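Stirkeo Court Residents' Association
Minutes of the August meeting, community room, 7 p.m.

Chair: Kvido Baláž
Present: 12 households. Apologies from 6.

1. Previous minutes
Approved with one correction. The July minutes say residents "welcomed" the new trash schedule. Several people present said they did no such thing. Changed to "were told about."

2. Laundry room contract
The management company wants to replace the coin machines with an app-based service from Vorkex. Mr. Baláž read out the offer. It promises "savings for every household" but gives no price per wash. He has asked for the price twice and received the same brochure both times.

The unit 4C resident asked what happens when a phone is dead or the wifi in the basement drops, as it does most evenings. The brochure says support is available. It does not say from whom.

A competing quote from Bayram keeps the coin slots and adds card readers. It is $189 a month for the building. The Vorkex quote is $87 a month, plus a "usage share" that is not explained anywhere in the eleven pages. The meeting was not persuaded that the lower number is the lower cost.
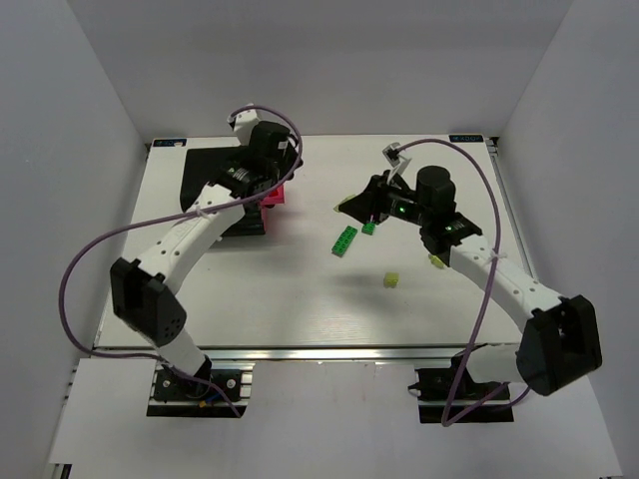
Agreed: no vote until Vorkex puts the usage share in writing. The chair will also ask who pays for repairs under each contract, and how long we would be locked in.

3. Courtyard lighting
Management reports that the new lights are "performing well." Residents on the north side report that two of them go off before midnight. The chair will ask what was measured and on which nights. Request for a timer check carried over from June and from May.

4. Lobby repainting
Trendetti sent a color card and a start date. The start date has already passed. The 2A resident pointed out that the last repainting was also meant to take a week and that the tape stayed on the mailboxes until spring. No objection to the gray. Strong objection to paying the deposit before anyone shows up with a ladder.

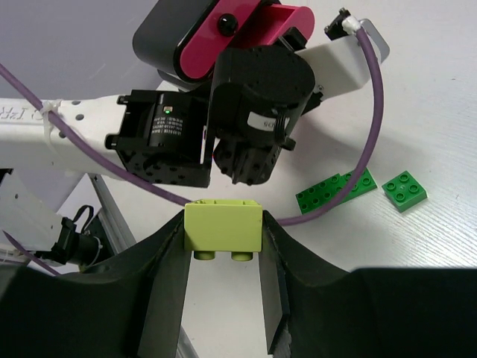 Agreed: deposit to be paid on the first day of work. Chair to tell Trendetti.

5. Any other business
Bike room key: still missing. Management says a copy was issued to the association. The association has no record of receiving it.

Rent credit for the elevator outage: management says it is "under review." Asked to name a date for a decision. None given.

Meeting closed 8:40 p.m. Next meeting to be posted by the mailboxes.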